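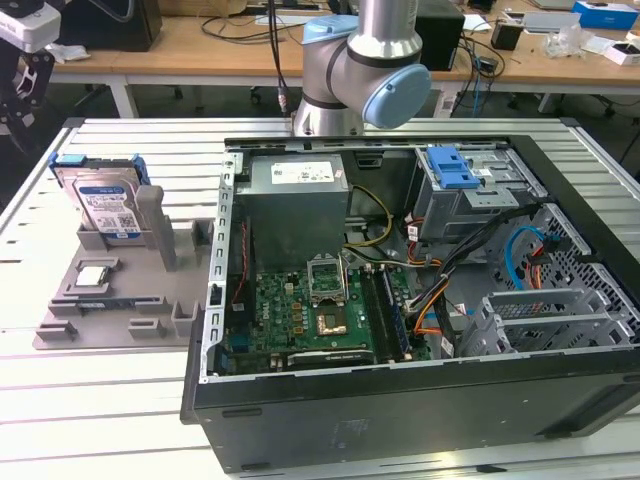 Can a robot learn to put a processor in a socket from human demonstrations alone?

With enough demonstrations it can learn most of the motion, but the last few millimeters need a different kind of data, taken from attempts that went wrong and were then corrected.

That is the finding of a study by the manipulation group at the Fostau Institute in Turkero, where two-armed robots have spent the better part of a year taking desktop computers apart and putting them back together. The method is called Flostar. It is a way of sorting and weighting training data for contact-heavy tasks, and it leaves the learning algorithm itself nearly untouched.

The problem it addresses is familiar to anyone who has trained a policy by imitation. An operator guides the arm through a task many times. A network is fitted to predict the operator's next motion from camera images and joint positions. On tasks with slack in them, such as moving a cup to a shelf, the result is often good. On tasks without slack the same recipe stalls. The arm travels to the right place, lowers, touches, and then either stops or pushes in the wrong direction.

Processor insertion has very little slack. The part is small and square, it has to be held by its edges, and it must be laid into the socket in the correct orientation with almost no sideways motion once it is down. A drive in a caddy is more forgiving in position but less so in force. The caddy has to be started straight on its rails, and if it goes in at an angle it binds. A memory module needs a firm, even push along its full length. The three operations call for different contact behavior, and the Fostau group picked them for that reason.

The bench

Work is done on a slotted aluminum table with the computer case lying on its side and its side panel off. Parts that have been removed, or are waiting to go in, sit in a gray 3D-printed fixture tray next to the case. The processor has a shallow square pocket. The hard drive, in its blue plastic caddy, stands upright in a slot at the back. Pegs and notched blocks take up the rest.

The tray has gone through several versions. In the earliest, pockets were cut tight to the part, on the theory that a known starting pose would make the rest of the job easier. It made the pick harder. Fingers could not get purchase on the sides of the processor without scraping the pocket wall, and operators began tipping the part up with one fingertip, a habit the policy then copied badly. Later trays have looser pockets. The starting pose varies more as a result, and the trained policies are better for it.

The case itself is not cleaned up for the robot. Power cables are left in place, including the ones that curve down toward the board. The group's report argues that a tidy interior would have produced a better number and a less useful result, as machines arriving at a repair line do not have tidy interiors. The cables also cause occlusion, which turned out to matter for how the data was divided.

What the method does

Flostar begins with ordinary demonstrations. For this study there were 1533 of them, recorded by operators steering the arms from a pair of hand controllers. Each recording contains joint positions, gripper opening, force at the wrist, and video.

The first step is segmentation. A detector reads the wrist force signal and marks the points where contact starts, changes, or ends. It uses no images. Early trials with a visual detector failed whenever a cable or the arm itself blocked the camera's view of the part, and in a computer case that is most of the time. Force has its own trouble, mainly that a heavy cable brushing the gripper looks like a light touch on the board, but the false marks are short and can be filtered by duration.

Segmentation yielded almost 3000 contact episodes. An episode runs from just before first touch until the part is either seated or lifted clear.

The second step is labeling. Each episode is placed in one of three classes: direct, corrected, or abandoned. In a direct episode, force rises once and the part seats. In a corrected episode, force rises in a way that does not match seating, the operator backs off or shifts, and a later rise does match. In an abandoned episode the part is lifted away. Labels are assigned by a small classifier trained on a hand-marked subset, then checked by the operators, who were found to disagree with the classifier mostly on memory modules.

The third step is the one that gives the method its effect. In standard imitation training every moment counts equally. A demonstration that is mostly free travel teaches mostly free travel. Flostar raises the weight of corrected episodes, and within them it raises the weight of the interval between the wrong contact and the change of direction. The motion leading into the wrong contact is masked out, so the policy is not trained to make the mistake. It is trained only on what to do after it.

Abandoned episodes are used as well, though not for motion. They train a separate output that estimates whether the current attempt is worth continuing. When that estimate falls below a threshold, the arm lifts and starts the approach again.

The result

Testing was done on cases that did not appear in the training data, with boards of different layouts and with the cables arranged by a staff member who had no part in collecting demonstrations. There were 199 trials across the three tasks. In 18 of them the part was not seated when time ran out or the force limit was reached. The rest were counted as successes after a manual check of the part.

The baseline, the same network trained on the same recordings with equal weights, did clearly worse on the processor and on the drive. On memory modules the two were close. The authors attribute this to the nature of the error. A misaligned processor or a crooked caddy produces a distinct force pattern and can be fixed by a small shift. A memory module that is partly seated produces a pattern very much like one that is fully seated, and the policy often stopped pushing too soon. More corrected episodes did not help, as the operators had trouble with the same distinction and had been relying on the click of the retaining clips. The recordings had no sound.

A second comparison is probably of more use to other laboratories. The group removed the corrected episodes from the training set and replaced them with an equal quantity of direct ones. Performance dropped below the baseline. Clean demonstrations, in other words, were worth less than the flawed ones they replaced. Many data collection protocols tell the operator to discard a recording after a fumble and start over. On the evidence of this study, such protocols throw away the portion of the data that contact tasks most depend on.

There is a limit to this. When operators were asked to make errors on purpose, the resulting corrected episodes had little value. Staged errors were too large and too similar, and the recovery began before contact forces had settled. The useful errors were small ones made in good faith, usually late in a session.

Two arms

All three tasks can be done with one arm in principle. In practice the second arm holds cables aside and steadies the drive during insertion. Flostar treats the arms separately for segmentation and jointly for training, and this is the least settled part of the work. When both arms are in contact at once, their episodes overlap, and the weighting rule does not say which one should govern. The current version takes the higher of the two weights. The report describes this as adequate and gives no comparison with other choices.

Holding a cable is also a poor fit for the three labels. There is no seated state. A cable that slips from the fingers is an error, but the force signal for it is a gentle decline, which the detector reads as a normal end of contact. For now, cable holding is trained with equal weights.

Outside the laboratory

Uysal, a firm that refurbishes office desktops in the industrial district south of Turkero, has followed the work and supplied most of the machines used in it. Its interest is narrower than the study's. Technicians on its line can replace a processor quickly, and the company does not expect a robot to match them soon. What it wants is unattended disassembly overnight, where cycle time matters less and a part that cannot be removed can simply be left for the morning shift.

Removal is generally easier than insertion, but it has hazards the study did not cover. Thermal paste can hold a processor to its cooler, so that lifting one lifts the other. Connectors that have been mated for years need more force than new ones, sometimes more than the wrist limit allows. The training machines had been opened and closed so often that their connectors were loose by comparison.

Socket damage is a further concern. The test protocol checked whether the processor was seated and did not inspect the contacts under magnification after each trial. A follow-up with inspection is planned, along with microphones at the wrist for the memory task. Collection for both is to begin in December.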